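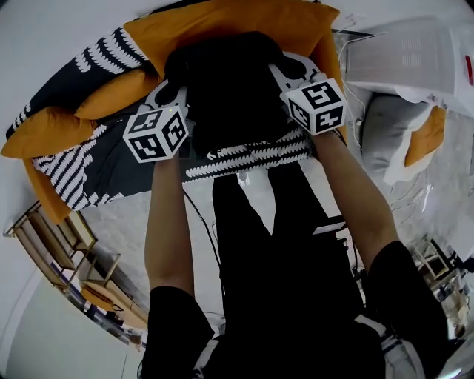 Figure 1. The sofa bed with the navy and white blanket and the mustard-orange cushions, during work with a black fabric item.

Home Projects Reports Contact

Folding Clothes in a Small Room: Project Report
Ánh Trình and Kha Trương
3 October 2020

1. Introduction

Many students in the Trodow building live in one room and have no table which is free for folding. They fold on the bed or on the sofa bed. In our project we wanted to learn if a sofa bed is a good surface for this work, and what makes it slow.

2. Method

During September we folded 25 loads of laundry on the same sofa bed. We kept the blanket and the cushions on it, as people do at home. Each load was sorted first, then folded, then put on the shelf. We wrote the time of each load in a notebook.

3. What we observed

The main difficulty was dark clothes. Black fabric on a navy blanket is hard to see, even when the blanket has bold white stripes. The edges of a crumpled piece are lost, and we often took hold of it in the wrong place. Soft cushions were the second problem — a finished pile placed near them leaned and fell. Our slowest load took 17 minutes and had almost only black items.

4. Changes

In the last week we put a plain light sheet over the blanket and moved the cushions to the floor. Kha found the work easier for the back when she kneeled. Ánh preferred to stand.

5. Limits

We used only one sofa bed and two persons. The sheet was tested with four loads, so we can not give a strong result about it. Next term we will repeat the test with the lower sofa in the Rimar room.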